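Clearing and Sorting a Mixed Work Surface

A counter or table that collects food, cleaning items and paper through the day needs one pass to clear it, done in a fixed order. The method below is written for a surface up to the size of a small kitchen table. It works with one basket, one trash can and one cloth. Larger surfaces should be divided in two and cleared one half at a time.

Order of work

1. Paper first. Used tissues and paper towels go straight into the trash. Crumpled paper takes up more room than its weight suggests and hides small items, so lift each piece before deciding the surface behind it is clear. Clean paper towels that have only been creased can be flattened and kept for wiping out pans.

2. Refrigerated food second. Packaged meat, cheese and cut fruit are moved to the refrigerator before anything else is sorted. Read the label for storage instructions. Some dry sausages are sold for storage at room temperature while unopened; cooked sausages usually are not. If perishable food has been out for more than two hours, discard it. In a room above 90°F the limit is one hour.

3. Whole fruit third. Apples can go in the basket for the day or in the crisper drawer for longer storage. They give off ethylene and will speed the ripening of peaches and bananas kept next to them. Use this on purpose or keep them apart. A peach that is still firm stays at room temperature until it gives slightly at the stem end, then goes in the refrigerator.

4. Everything that is not food last. Sponges go back to the sink. Toys, balls and other items from other rooms go in the basket and are carried out in one trip.

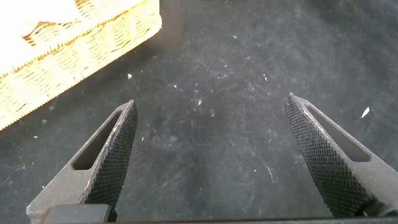
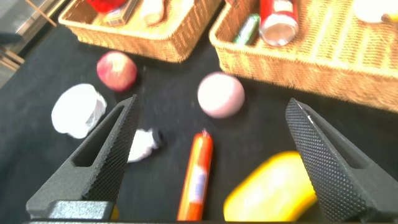
Do not wipe until all four groups have been dealt with. Wiping between groups spreads crumbs under items that have not been moved yet, and the surface has to be done again.

Choosing the basket

Woven wicker is light and lets air through, which suits whole fruit. It is a poor choice for packaged meat, since any leak soaks into the weave and cannot be washed out properly. If the same basket is used for both food and household items, line it with a washable cloth and change the cloth between uses. Mwende Tanui, who tested the order of work for this page, uses two baskets of different sizes and keeps the smaller one for fruit only.

To clean wicker, brush it dry with a soft brush, then go over it with a damp cloth and a drop of dish soap. Dry it in moving air, away from a radiator. Soaking loosens the joints.

Black cloth on a table

A black cloth hides stains and shows lint. Tissue is the main source: it sheds short white fibers that catch in any fabric with a nap. Shake the cloth outdoors, then use a lint roller in one direction only. A slightly damp rubber glove drawn across the cloth will collect what the roller leaves behind.

Wash black cotton inside out in cold water with similar colors. Fabric softener is not needed and reduces absorbency. Check the care label first if the cloth is felt or a wool blend – both can shrink badly in an ordinary wash.

Food should not be unwrapped directly on a cloth. Use a board or a plate.

Sponges

A sponge left on fabric keeps the cloth damp and dries slowly on its underside. Stand it on edge in a holder with drainage. Rinse and squeeze it out after each use, and replace it when it smells or begins to break up. Do not use the kitchen sponge to wipe up juice from raw meat; use a paper towel and throw it away.

Keeping a second sponge for the table is reasonable if the two are different colors. Cut one corner off the older sponge when it is moved down to floor or bathroom use – the mark survives washing and does not depend on anyone remembering the color.

Time required

A small table takes seven minutes the first time and less once the basket and trash can have a regular position. Put the trash can on the side of your stronger hand and the basket on the other. Bushra Rana suggests clearing from the far edge toward yourself, so that your sleeves do not drag across items still to be sorted. The cloth, if there is one, comes off last and is folded inward to hold the crumbs until it can be shaken out.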